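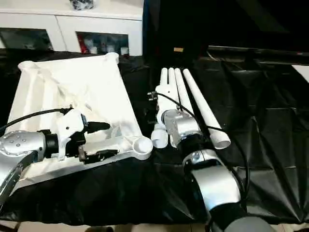
A ribbed white plastic frame with an open corner socket on a sheeted assembly table, next to a white part with tubular legs.

Fidetti Reissues Assembly Guidance for Murnard Molded Furniture Line

MURNARD, June -- Fidetti has published a revised assembly guide for its Murnard line of molded plastic furniture. The new edition replaces the folded leaflet packed with earlier production and covers all 12 models in the line, including the Bondby side table and the Shehata low stool.

The guide changes the order of work. Earlier instructions had the user stand the legs upright and lower the top onto them. The revised sequence starts with the molded frame lying flat on a covered surface. Each tubular leg is then pushed into its socket by hand until the shoulder of the leg meets the rim.

"The frame is ribbed to carry load from above, and it is easy to mark the outer face when you turn it on a bare tabletop," said Marwa Abdelaziz, head of product documentation at Fidetti. "We now ask for a cover sheet in step one. Plastic sheeting is fine. So is a blanket."

Fidetti reviewed 559 customer service requests before starting the rewrite. The most frequent topic was a leg that had been seated at an angle. The new drawings show the socket in section, with the correct and incorrect positions side by side, and the text gives a maximum gap of 2 mm between shoulder and rim. A leg that exceeds the gap should be withdrawn, rotated a quarter turn and seated again. Mallets are not recommended at any stage.

The parts themselves are unchanged. Legs and frames from earlier production remain interchangeable with current stock, and owners do not need to return or replace anything.

"Stated assembly time for the Bondby is 20 minutes, and we kept that number," said Przemysław Domański, technical manager for the Murnard line. "It includes unpacking and the final level check."

Printed copies ship with new units starting this month. Owners of older units can request the guide from Fidetti customer service by giving the model name molded into the underside of the frame -- no proof of purchase is required.

Media contact: Fidetti Press Office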